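Tedoreo Fastener Assortment, Black and Silver

Item group: Hardware / Small Screws and Bolts
Supplied by Kauppinen
Page updated 16 January 2019

The Tedoreo assortment is a boxed set of small steel screws and bolts for repair benches, school workshops and home use. It comes in a flat case with 36 compartments and a clear lid that latches on both sides. Each compartment has a printed label with thread size and length, and the same list is repeated on a card inside the lid.

Head types
Countersunk, pan head and hex socket. Black and silver finishes are kept in separate rows. The two finishes fit the same threads and can be mixed.

Tools in the box
2 hex keys and one short screwdriver with a reversible bit. The Tivitz edition adds a thread gauge and a magnetic tray.
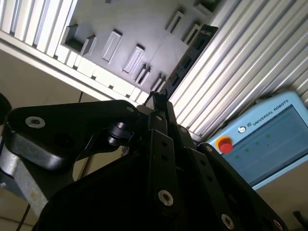
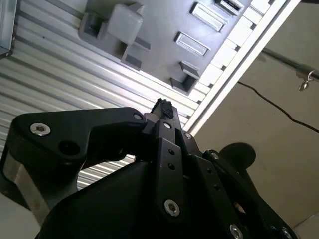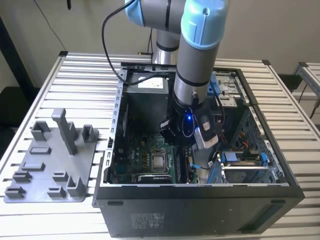
Refills are sold by single size in bags of 10. Order by the number on the compartment label – the number on the bottom of the case is only the batch. Older cases with the gray lid use the same refills, but their label cards are no longer printed.

Do not use these screws outdoors or on anything that carries a person's weight. For outdoor work see the Birnevcombe stainless range.

Delivery and returns
Orders placed before noon leave the same day. Opened refill bags cannot be returned. Complete cases can, if all compartments are full and the lid card is still in place.

Questions about sizes go to Celina Bielecka at the order desk. For school and workshop accounts, contact Konrad Sadowski. Phones are open from 9 on working days.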